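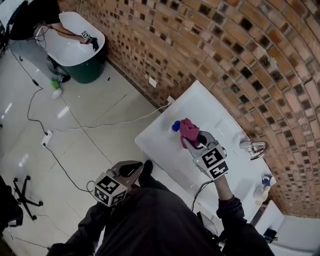
Wiping down a sink counter with a pair of hand-held grippers. Pink cloth in the right one, left one open and ready.

Search tips... Go

House Rules for Cleaning With Grippers

I have written 3376 words of safety guidance on this subject for the shared workroom at Ultwood, and I'm told the laminated copy makes an excellent drip tray. So this is the short version, for people who clean counters, tubs and sinks with grippers in their hands and would like to still own working grippers in March.

Clear the counter first

Not spotless. You're going to clean it, after all. But small bottles, caps and cups should go to one end, or better yet on another surface entirely. A gripper has no opinion about what it knocks over. In the picture there's a white cup and a blue-and-white bottle down near the corner of the counter, and a small blue something right beside the cloth. My rule is that anything lighter than a full mug moves before the cloth comes out.

Bunch the cloth, don't fold it

A neatly folded cloth is a lovely thing and two gripper fingers will lose it in a second. Scrunch it up, clamp the middle of the wad, and let the loose edges do the wiping. If you can pull it free with your other gripper, you haven't got enough of it. Wring it out by hand before you start. I have seen people try to wring a cloth with grippers. It takes 20 minutes and the floor gets most of the water.

Keep the markers clean

Those black-and-white squares on the cubes need to be seen, and soap film is very good at making them not seen. Wipe them with a dry cloth at every break, and not the one you just used on the sink. If a printed square starts peeling, replace it. Pressing it back down with a wet thumb is a tradition at our place, and the tradition has never once worked.

Mind your cables, all of them

Your own cable should run from the gripper past your wrist and back along your body, with enough slack to reach the far side of the counter. Stretch out fully before you start. If the cable goes tight, fix it now.

Then there's the floor. Glossy tile, a power cord and somebody walking backward with both hands full is a combination I've met personally. The Salazar checklist we borrowed our rules from has one line on this, and I've kept it whole: cords go along the wall, get taped down where they must cross, and power strips stay off any floor that might get wet. A strip lying out on the tiles next to a cleaning job wants moving before anyone runs a faucet. Hang it up, or put it on a shelf on the dry side of the room. An outlet behind a sink counter gets the same respect. Unplug whatever you can and wipe around it by hand with a barely damp cloth and no gripper.

Two people, two jobs

One at the sink and one at the tub is fine. Two at the sink is a fencing match. Agree on who has which surface, and say "behind you" out loud, even though it makes you feel like a waiter. Whoever is bent over the tub can't see you coming. Bottles of cleaner don't stand on the floor between the two of you, either -- pick a spot against the wall and put them back there with the caps on.

Roll the chairs out of the way, too. Five wheels and a wet tile will take a chair places you didn't intend.

Shoes and sleeves

Closed shoes with some grip. Sleeves pushed up or snug at the wrist, since a floppy cuff finds the gripper hinge every time. Dark sleeves hide bleach spots right up until they don't. I'm down 2 good shirts.

Going slow

Studico's people like long, sweeping strokes. The Vidley crew dabs. I've tried both and the counter doesn't care, but long strokes near a faucet end with a clonk, so I sweep the open part and dab around the metal. Back and forth 8 times is plenty for one patch. If it's still dirty after that, it needs cleaner, or it's a stain and you should make peace with it.

When you finish, dry the gripper fingers, including the insides where they meet, and leave them open overnight. Cloth goes in the wash. Grippers don't, whatever the last person did.

8 comments | 20 shares

We use cookies to remember your settings. Accept | Manage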